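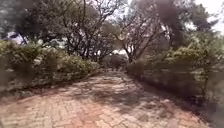

The brick walk at Kobori, on the shady side.

Leave the bricks alone. That's my whole argument, so if you're in a rush you can stop reading.

The garden board wants to pull up the old pavers and pour one smooth surface, hedge to hedge. Sunil Jayasinghe made the case at the June meeting and he made it well. Bricks shift. Weeds get in the joints. Strollers rattle. Fine — all true. I pushed my mother's wheelchair along there for 2 years and felt every joint in my wrists.

But go stand on the gray part for a minute, before lunch, when the sun gets through.
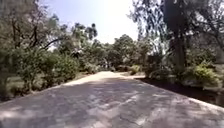

Big old tree, good shade, nice curve. I like it fine. I also walk it twice as fast and couldn't tell you a thing about it afterwards. A brick path slows you down some. You look at your feet, then the hedge, then somebody says good morning.

And the money. The Balden quote was 500 a section, just for the pour, nothing for hauling the brick away. Junpei Yokoyama reset the worst corner by hand in one afternoon with a rubber mallet and a bucket of sand. No invoice. You can lift a brick and put it back. Try that with a slab when a root comes up under it, and teh roots will come up.

What I'd do: fix the bad spots. Sweep sand in every spring. Trim the hedges back a little so the wheelchairs get the full width. Put a bench in, I've asked for one since forever.
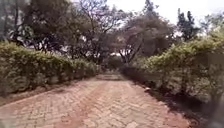 Herringbone between the hedges, worn darker down the middle.

That dark strip is my favorite part and it'd be the first thing in the dumpster. Comments to the board are due by the end of the month, so write yours tonight, a couple lines is plenty.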